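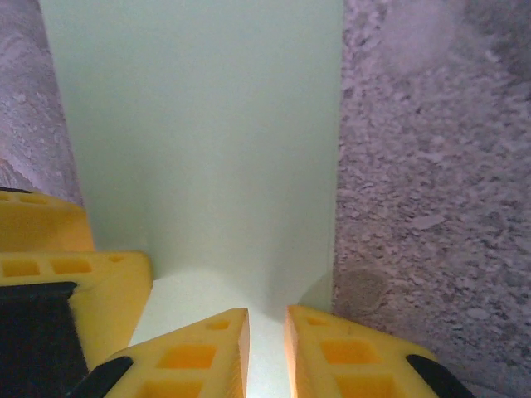 Prurkon Two-Arm Bench Kit
Item 822-83 — sold as a set, ships in two cartons

The Prurkon kit is a pair of small tabletop arms for labs and classrooms that want to work on two-handed tasks: passing a part across, holding with one side while the other side moves, squaring up a sheet. Both arms bolt to one front rail, so the spacing between them stays put once you set it. Hoses run along the links and are tied at intervals.

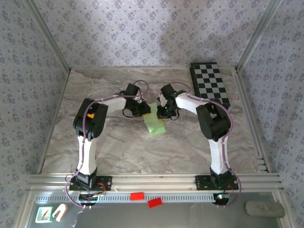

Marisol Chambi writes that she had both arms on the rail in one afternoon, but that the cable ties needed redoing before the elbows would move through their full range. She would order the kit again and would like longer hoses.

Longer hoses are now an option at checkout. Pick them if your arms will reach across each other — the standard length is fine for work near the middle of the table.

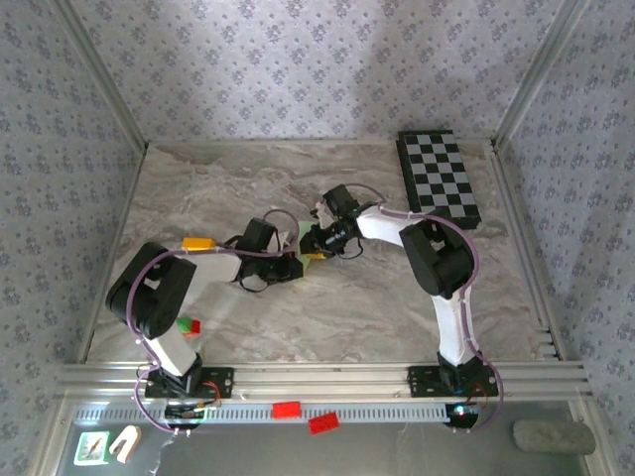
Each gripper has two yellow fingers with recesses cut into the pads. The fingers are a wear part. Replace them as a pair, and run the zero routine again afterward. Spare fingers come from Lozano and fit both the left and right arm.

Control software is Junedeo, version 5 or later. Older versions will drive one arm only. A wrist camera mount is included; the camera is sold separately.
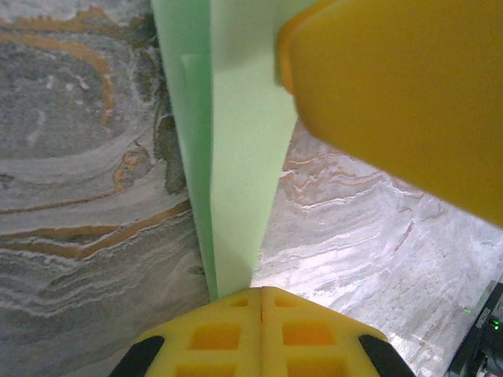 Pokby Equipment Catalog, Vol. 5, No. 2

Handling notes
Light, soft parts are the best place to start. Keep closing force low until you know how the part behaves, then raise it one step at a time. Power down both arms before changing fingers.

Returns are accepted on unopened cartons. Page updated Sep 25, 2023.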